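Search Priltlow Garden Help

Elderberry leafing out but no flowers
Posted May 2022 by Fadlow

My native elderberry is in its third year, 20 feet from the creek, and has grown nothing but leaves. The birds have filed a complaint. Do I need a second bush?

Jintana Mahawong

Did you prune last winter? Elderberry blooms best on second- and third-year canes, so a hard cut to the ground costs you a season of flowers – ask me how I know. Take out only the oldest canes, and skip the lawn fertilizer.

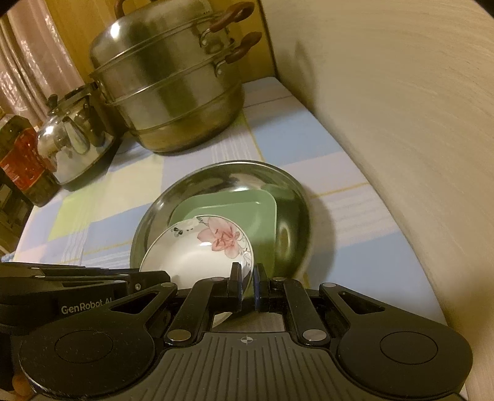
Devura

Get a second bush anyway. It will fruit better with company, within 40 feet or so. Mine flowers in June, so you may just be early. Or it's sulking.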